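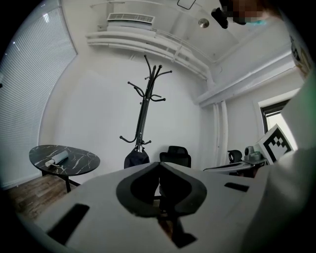 Re: [clolcombe-sessions] Moving the November session, and the tune list

Date: 10/10/22

Hi everyone,

Sorry for the slow answer, I was on the road with the ceilidh band and only got to my mail last night. Quoting the bits I'm replying to and snipping the rest.

> Following on from the chat after the last session, I'd like to
> propose we move the November one out of the pub and into the
> upstairs hall at Selow. The pub is lovely but we had people
> playing in the corridor last time and the fiddles couldn't hear
> the accordions at all (some of you said this was a blessing).
> The hall is bigger, has a decent wooden floor, and they will
> let us have it for 260 for the whole evening.

I'm in favor, mostly! I played Selow years ago with my old trio and the sound up there is gorgeous for strings. You bow one open D and it hangs around forever. The flip side is that anything with a drum in it turns to soup. If we get the same three bodhráns we had last month, all going at once, the people at the far end of the circle are going to be half a beat behind and won't even know it. So could we sit tight, two rings of chairs, right in the middle of the floor, and not spread out along the walls like we do at the pub? It feels a bit daft in a big hall but it works.

On the money, 260 is fair but it's still 260 we don't pay now. If 20 of us turn up that's 13 each, and I know that's a lot for the students and for anybody who drives in from the coast. There's 473 in the kitty from the summer dance. I'd vote for taking half the rent out of that and passing a hat for the rest. We've been sitting on that money since June and I can't remember what we were saving it for. A PA, I think? We don't want a PA. We've never wanted a PA.

> Second thing. I've been going through the tune list and it has
> got completely out of hand. There are 97 tunes on it and I
> would bet we play a third of them. I'd like to cut it down to
> something a newcomer could learn over a winter. Please send me
> the ones you would keep.

Oh, this one I have opinions about.

I'd hate to see the list cut to the point where it's just the same reels everybody plays everywhere. What I love about our session is the odd stuff, and the odd stuff is exactly what goes first when you ask people to vote. So maybe two lists? A short one for starting out, the ones we play every single time, and then the long one stays as it is for whoever wants to dig.

For the short list I'd keep all the waltzes (there are only a handful and they give our wrists a rest), the two G minor jigs that we always run together, and the slow march we finish on. I'd also keep the Boström polska. I know, I know. It goes wrong every time we play it. The second beat wants to come early, half of us give it that and half of us play it like a waltz, and by the B part there are two tunes going on. But when it does sit right it's my favorite three minutes of the whole night, and I think it goes wrong because we only play it once and then run away from it. Could we try it slow, five or six times round, with just one fiddle leading and somebody tapping one and three with their foot? I'm happy to lead, or happy to tap.

What I'd drop: the hornpipe in E flat. I'm sorry. I know who brought it in and I know it's a great tune on the clarinet, but on a banjo it's a punishment.

> Third, does anyone still have the Clarnix recordings from the
> spring? The link I had is dead.

I do! I've got both evenings on my old laptop, though the first one cuts out in the middle of the long set of reels where the battery went. The second is complete and it sounds really nice, you can hear the concertina properly for once. They're big files so I won't attach them here (the list would bounce them anyway). I'll put them somewhere you can all get at and send a new link when it's done. Give me until the weekend. If anyone has the missing end of that reel set, even off a phone, I'd love a copy. I think we changed key into something very strange and I've been trying to work out what it was ever since.

A few other things while I'm typing:

If we do go to Selow, is there parking behind the building for loading? I'll have the double bass with me and those stairs are steep. Last time I took them backward with somebody holding the endpin end and we had to stop on the landing to let a yoga class go by.

Can we start at seven and not half past? People with kids keep missing the best part.

I've got a spare set of mandolin strings, medium, unopened, bought by mistake. Free to whoever asks first.

And somebody left a black capo and a cake of dark rosin on the windowsill at the pub. The rosin has a crack right across it but there's plenty left. They're in my fiddle case, so just shout if they're yours. I'll bring them in November either way.

I'd like to hear from some of the quieter people about the hall before we say yes, especially if the stairs are a problem for you. Write to me off list if you'd prefer.

See you all soon, and practice that polska!

Your bass player (and sometime fiddler)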